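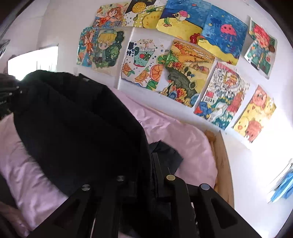 From: the Irwood list moderator
To: Irwood Paper and Pencil list
Date: Dec 27, 2018
Subject: Re: Coloured pencils on cream paper - fading, and putting things up

Hello all, and I hope you had a peaceful Christmas with enough leftovers to see you through.

I've been meaning to answer this since before the holidays, and now that the house has gone quiet I've made a pot of tea and sat down to do it properly. The earlier message is quoted below for those who read the list in one go at the end of the month.

> I have a box of my daughter's drawings, mostly coloured pencil
> and a few in felt tip, and she would like them up on her bedroom
> wall. Last July I pinned 4 of them opposite the window in the back
> room and the felt tips have gone very pale already. The pencil
> ones look all right to me. Is it the sun, or the paper, or the
> pens? And does anybody have a way of fixing things to a painted
> wall that doesn't bring the paint off with it? We are in a rented
> place in Wekport so I do have to be careful.

It's mostly the sun, I'm afraid, with some help from the pens. Ordinary felt tips are made with dyes, and dyes give up quickly in daylight, the pinks and purples first of all in my experience. Coloured pencils hold on a good deal longer, though the cheaper sets vary so much from one colour to the next that I wouldn't trust any of them in full sun. I had a set of Floltico pencils years ago where the greens stayed lovely and the violet vanished in two summers.

So I'd put the felt tips on whichever wall gets the least direct light, and the pencil drawings wherever she likes. If there is one she is especially fond of, scan it first or take it to the copy shop and put the copy up. She may object to this (mine did, loudly) but you can let her colour in the edges of the copy herself, which makes it hers again.

As for fixing them up, I've tried nearly everything. White tack is kinder than the blue sort, but it does leave a greasy spot on thin paper after a year or so, and you get it coming through to the front. These days I use low-tack paper tape, rolled into a loop, on a scrap of card stuck behind each corner. Try a bit low down behind the door first and leave it for 2 weeks before you do the whole wall. Fresh paint is the worst - if the landlord has just had the room done, give it a month or two.

My sister-in-law in Salinas strings hers on a length of cotton with little pegs, and that only wants a hook at either end. It does sag, mind you, and everything flaps when the window is open.

The other thing I'd say is write the date and her age on the back in ordinary pencil, not biro, before anything goes up. I didn't, and I now have a drawer full of horses that could be from any time at all.

Do let us know how you get on, and what she chooses for the middle of the wall!

All good wishes to everybody for the new year,

Your list moderator, Irwood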